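Corkis Search: call for participants, relevance judging panel

Posted February 2024
Reference 523
Contact: Elin Prothero, panel coordinator

Corkis runs a small web search service with its own crawler and its own index. The index covers personal sites, hobby forums, parish and club pages, technical notes and other pages that larger services tend to rank low or drop. We are recruiting 200 people to judge search results at home, using their own computers, over a period of six weeks.

The work supports a comparison between two ranking methods. The first, Hakim, is the one now in use on the public site. The second, Okura, gives more weight to the text near a link and less to the number of links a page receives. We need judgements from ordinary users before deciding whether Okura should go any further.

What the work consists of

Each session presents a set of queries. For every query you will see two columns of results, left and right, in random order. You will not be told which method produced which column. You open the results you think worth opening, mark each one on a four-point scale (useless, slightly useful, useful, answers the query), and then state which column you would prefer to have been given. There is a free text box for comments. Short comments are fine, and blank ones are accepted.

The queries come from three sources: a sample of the public log with anything personal removed, a list written by our own staff, and queries supplied by participants during the first week. You may skip any query. Skipped queries are replaced at the end of the session and do not affect payment.

A session takes between forty and fifty minutes. Participants complete two sessions a week on days of their choosing. A session left open overnight will be closed by the system and must be started again.

Who can take part

You must be 18 or over, live in the United Kingdom and read English comfortably. You need a desktop or laptop computer with a current browser. Phones and tablets are not suitable for this study, as the two columns do not fit on a narrow screen. A screen reader can be used with the judging pages; tell us on the form and we will send you the keyboard layout in advance.

No technical knowledge is asked for. We would like to hear from people who use search for dull and particular purposes: spare parts, bus times, recipes half remembered, family history, error messages. We have enough applicants who work in web publishing or search marketing and will not be taking more from those groups.

You cannot take part if you work for another search or advertising company, or if you took part in the autumn panel. The autumn group judged an earlier build of Okura and their answers would not be comparable.

Payment

Participants who complete all twelve sessions receive £395, paid by bank transfer within ten working days of the last session. Those who leave early are paid in proportion to the sessions finished. Payment does not depend on how you judge. A few queries in each session are repeats, used to measure how steady the judgements are. Disagreeing with yourself now and then is normal and carries no penalty.

Payments are made without deductions. You are responsible for declaring the income where this applies.

Data and privacy

We record your judgements, your comments, the results you open from the judging page and the time spent on each query. We do not record anything you do in other tabs or windows. There is no browser extension and nothing to install. Judgements are stored under a participant number, and the table linking numbers to names is held separately by Graça Brandão, who is not part of the ranking team. It will be deleted once payments have cleared.

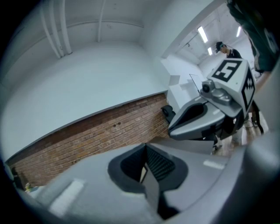
The judgements themselves, without comments, will be released as an open data set under the name Clillidness later in the year. The release will contain the query, the two result lists, the marks and the stated preference. Comments are left out because people tend to mention where they live. If you do not want your judgements to be included in the release you may say so at any point up to the end of the sixth week, and you will still be paid in full.

How to apply

Fill in the form linked from the Corkis front page, under Panels. It asks for your name, an email address, the type of computer and browser you use, and three searches you have made in the past month that went badly. Please give the searches as you typed them, spelling mistakes included. Leave out anything you would not want a member of staff to read.

Places are given by lot within broad age bands, so there is no advantage in applying early. Applicants will hear from us either way. Those selected will receive a participant number, a ten-page guide to the marking scale and a practice session, which is unpaid, takes a quarter of an hour and can be repeated as often as you like.

Questions about eligibility and payment should go to Elin Prothero. Questions about the judging pages, including access needs, should go to Hadi Saliba. Hậu Phí can answer questions about the two ranking methods, but only after the panel has closed, as an explanation given beforehand might affect the marks. All three can be reached through the contact page; put 523 in the subject line.

Corkis does not use agencies to recruit for its panels and will never ask an applicant for a fee. Bank details are requested once, on a secure form, after the first session has been completed.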